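Sterkelano Titari Marine Receiver Kit

Price on request. Usually ships in 6 working days.

Hi, I'm Letay Jemal, and I look after the small-payload side of the catalog at Sterkelano. I get more email about the Titari than about everything else we sell put together, so I've rewritten this page to cover what people keep asking me.

The Titari is a ship-tracking receiver for small fixed-wing drones and tethered balloons. It picks up the position reports that vessels send out, tags each one with the time and the aircraft's own location, and passes the lot down to your ground station. That's pretty much the whole job! It doesn't take pictures and it isn't a radar, so a boat with its transmitter switched off won't show up. If you need to find those too, write to me before you order and we'll talk about pairing it with something else.

What I love about it is how little it asks of the aircraft. The receiver weighs 86 grams with the lid on (add a bit for the antenna lead, depending on the length you pick) and it will run off any clean 12 volt supply. I've put it in a foam trainer, a survey wing and a very tired old balloon frame, and the install took me less than an afternoon each time.

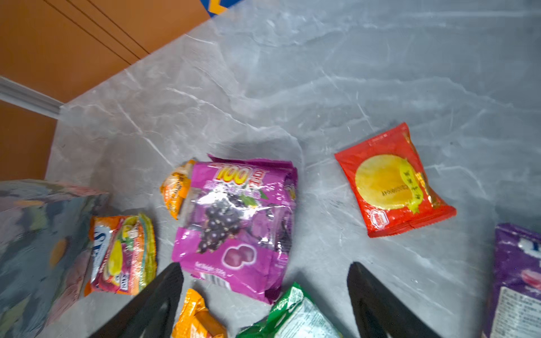
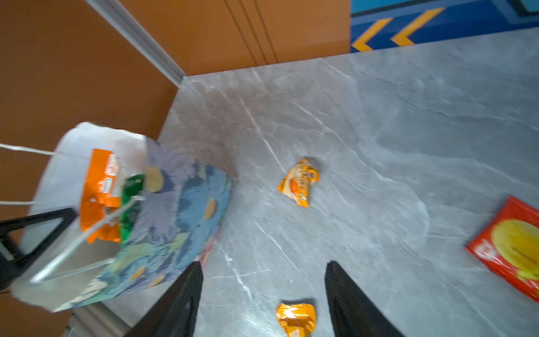 Range depends on height more than anything else. From a tethered balloon on the coast by Gebremichael Point I was getting steady reports from ships nearly 100 kilometers out, and that was with the standard whip antenna. Lower down you'll get less, and if there's a headland in the way you'll get a lot less. Please don't plan a contract around my best day.

A word on the antenna, while I'm at it. Mount it vertical, keep it clear of carbon fiber, and don't run the lead alongside your motor wires. Most of the "dead" units that come back to me are perfectly healthy and were sitting right next to a speed controller.

The current version has the locking power connector and the metal case. Units sold before last December have the plastic case and the old push-on plug, and they'll take the same software update (it's free, just send me the serial number). I can swap the plug for you too, but you'd have to mail the unit in.

In the box:
Titari receiver
Whip antenna and lead
Power cable, bare ends
Four mounting screws and a strip of foam tape
Printed wiring card

Not in the box: the data link. We use the Dernico radio on our own aircraft and I sell the matching cable, but anything with a standard serial port should be fine. I'd set it up on the bench first, with the antenna near a window if you live close to a harbor, and wait until you see a ship or two come through before you bolt it into anything.

The warranty is 18 months and covers everything except salt water. I've tried to rescue a few swimmers and I've never had one come back to life, so do seal the case if you're flying off a boat. The sealing kit is listed under spares.

Page updated Monday, July 2, 2018.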